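Back of the counter: what do you let live there?

ebevan
Butcher block went in last December and the back edge has already filled up. Water bottles, a tub of Vega, jars with gingham lids, the kettle. 162 inches of cabinet in this kitchen and everything prefers the view.
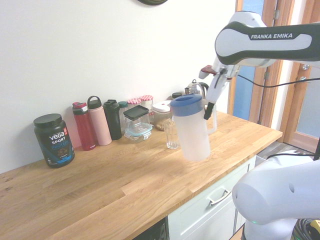 Reply #2, dragica_m
Bottles go in a cupboard. Lying down if they have to. I don't know why this needs a thread.

Reply #3, arben465
Disagree with Dragica. A bottle in a cupboard is a bottle you replace next year when you forget you own it. I'd evict the protein powder. It's a tub, it has no business being looked at.

Reply #4, ebevan
Tub stays, or I stop using it and have to admit that to my wife. The gingham jars are hers too, so those are protected by law. I could be talked into moving the cereal, although that white-lidded canister is the only thing here that seals properly.
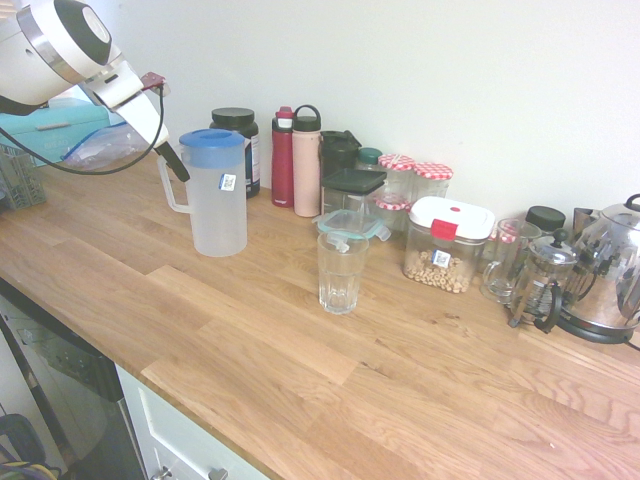 The other problem is oiling the wood. Every time, the whole lineup has to move to the table, and it comes back in a different order with one more member.

Reply #5, hrvoje_o
Put a Nilow tray under the lot. Lift, oil, put back.

Reply #6, dragica_m
So now he owns a tray as well.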